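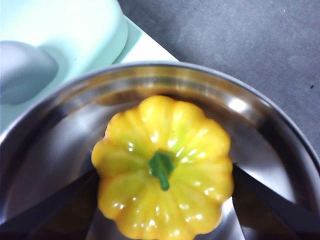
**Figure 1.** Small yellow ornamental pumpkin in a round stainless steel bowl, seen from above.

### 3.2 What people do with a pumpkin they can't eat

I went into this part of the study thinking bowls were boring. I was wrong! Of the 11 households I visited in November, 5 kept their ornamental pumpkins in a mixing bowl, and the colour of the metal came up again and again (Montserrat Garrido, who coded the interviews with me, ended up giving it its own category). People liked the way steel picks up the yellow – look at the brownish, amber tones around the lobes in Figure 1. Two households had tried a ceramic dish first and gone off it. The green stem mattered too, more than I'd guessed, and most people told me they'd favour a bent one over a straight one. I come back to stems in Section 3.3.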